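Open day at the Beller workshop

Posted 2024-12-23

The Beller building is on the far side of the rail yard, and the sign for visitor parking points to the wrong gate. Go past it and take the second entrance. I got there when the doors opened and signed in at a folding table, where they gave me a paper badge and a sheet with the day's program. Entry was free.

The ground floor had the older equipment. Tasix had a palletizing arm stacking empty cartons behind a fence, with a screen showing the count. It was at 822 when I walked by. Next to it was a conveyor with a sorting gate, which was stopped for most of the morning while two people worked on the drive belt. There was coffee at the back, $2 a cup, cash only.

Upstairs was the part I had come for. Cabrera has a long room there for work on small, thin and soft items: cards, envelopes, cloth, plastic sleeves. Groups went in 15 at a time and the talk lasted 54 minutes, including questions. The presenter went over why flat items are hard to pick up. A thin card gives the fingers very little to hold, and a clear sleeve wrinkles when something pushes on it. Their arms use soft foam fingers with a grid of pockets cut into them, so that the foam gives way a little when it closes on a thin edge. I had expected suction cups. They said they use those too, for boxes.

The task on the program was card handling, with a red card holder that has clear sleeves inside. The speed is modest. A person would do the same work much faster, and the presenter said so.

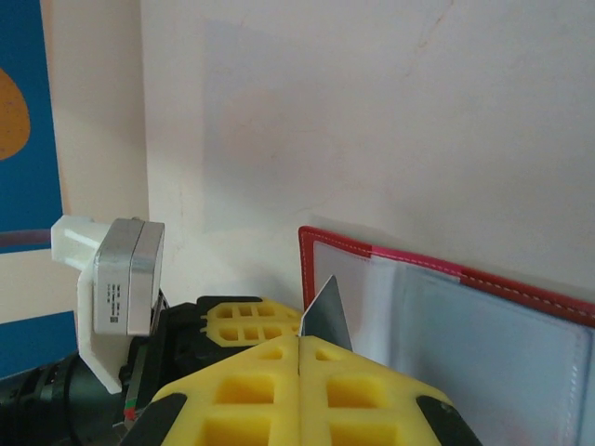

Do the foam fingers wear out?
They do, mostly at the tips, and the team prints or cuts new ones when the grip gets weak.

After the talk there was time to handle some spare parts at a side bench. The foam is firmer than I thought it would be. Bristus had a table by the stairs with brochures on grippers and a price list, and I took one of each.

The next open day is planned for April. Sign up early for the upstairs room, as all 70 places were taken before noon.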